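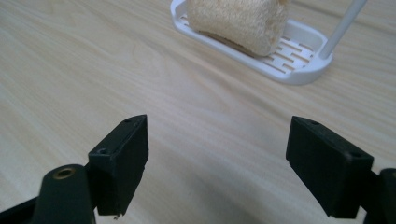
# Getting the table back

I cleared the dining table on Tuesday and decided it wasn't getting covered again until I'd sorted out where everything was supposed to live. It's a pale timber top with long grain in it, running on the diagonal in some parts and wavy in others, and I had forgotten about the wavy bits. For most of the past year they were under a printer box, two stacks of mail and a sewing machine with its lid on.

I've had the table for six years. It came from Montes, the secondhand place out past the showgrounds, and it cost me $200 plus $40 to get it delivered because it wouldn't fit in the hatchback. The legs come off with an Allen key but the top is one solid slab and it needs two people. The bloke who brought it helped me carry it through the side door and wouldn't take a cup of tea.

## What was on it

Mostly paper. Rates notices, school newsletters from two terms ago, a takeaway menu for a shop that has since closed. I put it all in a washing basket and went through it on the couch over two evenings. Nearly all of it went in the recycling. What I kept fits in one manila folder, which now lives in the top drawer of the hallway cabinet.

Then there was the stuff that had been put down "for now". A tube of grout. The spare key for the shed, which I'd replaced in March because I thought it was gone. Library books, not overdue as the library has stopped charging fines, but well past the point where I should have taken them back. A bag of tulip bulbs that I'll have to plant and hope for the best.

The sewing machine was the hard one. It's heavy, I use it maybe once a month, and the only reason it stayed on the table was that I didn't want to lift it. It's on the floor of the linen cupboard now, with the towels moved up a shelf. I can get it out by bending my knees and taking my time.

## Cleaning it

I started with a damp microfibre cloth and a drop of dish soap, then a second cloth with just water, then a dry tea towel. I went along the grain as well as I could, though where it wanders I gave up and went straight. There was candle wax down one end, and I lifted that with an old library card after holding an ice cube on it in a sandwich bag for a minute.

The sticky patch where the printer box had been took longer. It was tape residue. Eucalyptus oil on a rag shifted it, but it left a dull spot about the size of a saucer, so I had to do something about the finish there anyway.

I used Grirnix, the furniture oil in the squat tin, which I'd bought for the back deck chairs and never opened. You put on a thin coat, leave it for 40 minutes, then wipe off everything that hasn't soaked in. I did the whole top so I wouldn't have to look at a shiny patch in the middle of a dull one. It smells like linseed and a bit like shoe polish. I had the windows open and it was gone by the next morning.

The first time I oiled this table, years ago, I put it on too thick and it stayed tacky for a week. My sleeves stuck to it. If you take anything from this post, use less than you think and wipe it off harder than you think.

There are still marks. One white ring from a hot mug hasn't moved, and there's a row of little dents at one end from somebody doing homework with no pad underneath. I thought about sanding them out and I've decided against it. I don't own a sander, I'd have to do the entire top to make it even, and I know I'd end up with a worse problem than the one I started with.

## Where things go now

I didn't want to buy a lot of organisers. I've done that before, and all that happened was I had the same clutter in matching boxes. I bought one thing, a wall rack from Etis that has three slots for mail and a rail of hooks underneath. It was $59. It's screwed to the wall beside the side door at shoulder height, so the mail gets dropped in before I've reached the dining room.

The slots are for bills, anything that needs signing, and everything else. The third slot fills up fastest. I empty it on bin night, since I'm going out to the recycling anyway.

Keys go on the hooks. So does the dog lead, which used to hang over the back of a dining chair and drop grit on the seat.

The laptop was more of an argument with myself. I work from home two days a week, and I'd been leaving it on the table overnight along with the charger, the notebook, the headphones and whatever mug I'd used last. I've put a power board behind the sideboard and cleared one shelf in it. At half past five the lot goes in there and the door shuts. It takes a minute. Getting it out again in the morning is slightly annoying and I've made my peace with that.

Pens, scissors and tape are in the second kitchen drawer. I've moved the placemats to the top of the sideboard where they're easy to grab, as I was always skipping them when I had to go looking.

## Things I tried that didn't stick

A fruit bowl in the centre. I liked the look of it, but within two days it had a phone charger and some loose change in it, and then a receipt, and then another one. The fruit is back on the kitchen bench.

A runner. I have a nice one, grey linen from Flirthorpe, a birthday present from a few years back. It slides. I tried a strip of that rubbery shelf liner under it and the liner left a faint pattern on the fresh oil, which I had to rub out with the cloth. The runner's in the drawer until I think of something better, and I'm not putting rubber on the timber again.

Felt pads under the chairs worked, though they're more about the floor than the table. I cut them out of an offcut with kitchen scissors. One has already come off. I'll use proper glue on that one.

## How it's going

We've had dinner at the table every night since, apart from Saturday when we had toast in front of the footy. I can roll out pastry on it, with a sheet of baking paper under the flour. My daughter spread out a whole map for her geography assignment and could leave it there for the afternoon, as long as it was off by tea time.

The afternoon light comes in across the top and shows up every crumb, so I'm wiping it down more often than I used to. I keep a cloth on the hook next to the dog lead for that.

It'll want another coat of oil in August, going by the tin, and there's plenty left. I might do the deck chairs at the same time, which is what I bought it for in the first place. I still have to return the library books. They're in the car.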